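**From:** Haris Dumitrescu
**To:** stameo-dev
**Date:** Jan 8, 2025
**Subject:** Re: [stameo-dev] tracker loses pose on plain tabletops

Dexter Yazzie wrote:

> I ran the Orkdale set through the current main branch. Out of 350 episodes, 87 come back with the tracking-lost flag set, and nearly all of those are from the tables with nothing much on them. The pose is fine on the way in, then the gripper gets low over the wood and the feature count drops. After that the IMU carries it for a while and drifts off.
>
> Two questions. Is it safe to lower min_tracks from 130 to 90 so these episodes survive? And does the glare mask do anything at that stage, or is it only used when the map is built?
>
> I can share the flagged list if it helps.

Hi Dexter,

Yes please, send the list. Put it in the Phan bucket next to the other logs so the replay script can find it.

On min_tracks: I would leave it at 130 for now. I tried 90 back in September on a smaller set and more episodes got through, but several of them had a jump in the height estimate when the tracker picked up again. The flag was cleared because the count was above the limit, and the bad poses went straight into training. I would sooner lose the episodes than have to find those by hand.

If you want to test it anyway, set it in your own config and keep the relocalization check on:

```yaml
tracker:
 min_tracks: 90
 reloc_check: strict
 finger_mask: static
 glare_mask: map_only
```

That also answers your second question. On main the glare mask is `map_only`, so it does nothing while an episode is being tracked. There is a `per_frame` mode on the branch called skondum-masks. It's slower, and I haven't merged it because the threshold was tuned on one camera exposure. With auto exposure on, it sometimes masks out pale wood that has no glare on it at all.

The low views are hard for two separate reasons and I think we have been mixing them up. One is that wood grain gives long thin lines that mostly run the same way. The corner detector finds few points there, and the ones it does find can slide along the grain without the match score getting much worse. The other is the reflection. A highlight moves with the camera, so any speckle the detector picks up inside it gets tracked as if it were part of the table.
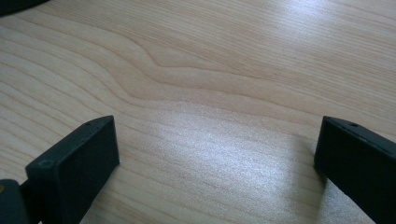
A wavy patch in the grain is worth more to us than a big area of straight lines, and the current grid sampling doesn't know that. It takes the same number of points from every cell. I have a small change that moves the budget toward cells with gradients in more than one direction, and skips any cell that is mostly saturated. It's a short patch to the front end and does not touch the map format, so old maps still load.

Please also check that your finger mask is the one for the wide-open position. If you are still on the old file, it was drawn with the fingers half closed, and when they open the tips move outside the mask. Points on the fingers stay put in the view and pull the velocity toward zero - it looks a lot like the drift you describe.

Could you rerun the flagged episodes in this order?

1. main, with the new finger mask only
2. the same, plus my sampling patch
3. the same, plus `glare_mask: per_frame`

Keep min_tracks at 130 in all three. The patch is in my fork under grid-budget. It builds against main as of this morning.

Haris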